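Desteck gripper kit, first impressions

jumar_bench
I have the Desteck kit for almost two weeks now. It cost 115 more than the Sutcliffe one, so I wanted a difficult task for it: old desktops, processor and socket. The finger pads hold the chip well by its edges. My doubt is the angle. 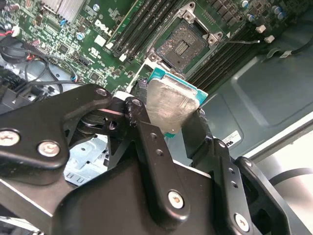
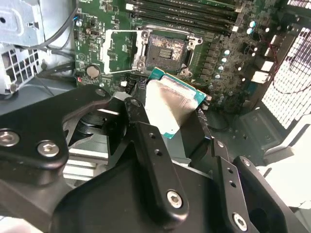 Wrist camera, processor held near the open socket both times.

agata_p
Thank you for posting. In both the chip is tilted quite a lot. With contacts in the socket I would not dare to go lower like this.

carbone_e
I do not agree with Agata. You approach tilted, then you level at the end. The Sutcliffe does the same and I never bent a pin in 300 cycles.

agata_p
Ermanno, your jig is fixed to the table. An open case is another matter, there are memory slots beside the socket.

upendo.m
Did you clean the heat spreader? It looks smeared. Mine slipped with old paste until I wiped it.

jumar_bench
Not yet, I will try on Sunday. Does somebody know if the softer pads from Carnham fit? They ask 36 for a pair.

carbone_e
They fit, but you must change the screws.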